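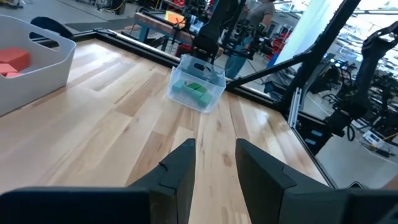 Suchbegriff eingeben Suchen

Rot zu Rot, Grün zu Grün! Maiara Bezerra liebte diese Regel so sehr, dass sie daraus eine ganze Stadt gemacht hatte. Jellesness hieß sie, lag auf hellem Holz, und jede Maserung war ein Fluss. Im durchsichtigen Behälter wuchs der Wald von Ikard, grün in grün, und gleich nebenan, in der weißen Kiste, wohnten die Roten.

»Und wenn ein Roter im Wald wohnen will?«, fragte Pimentel.

»Dann zieht er um – und wir feiern!«

Herrlich, dieser September! Sie kniete sich hin, bis das Kinn fast den Boden berührte, und plötzlich waren die Klötze riesig, orangerot, mit runden Kanten, dahinter die Pflanze wie ein Urwald im Korb und Licht, Licht, Licht aus den hohen Fenstern.

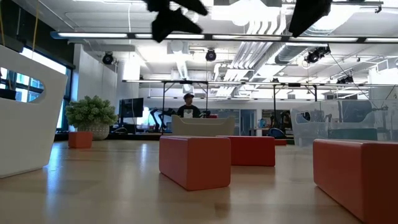 Der Umzug nach Cukano

Um 19 Uhr ging es los. Der kleine Würfel durfte als Erster, das hatte er sich so gewünscht.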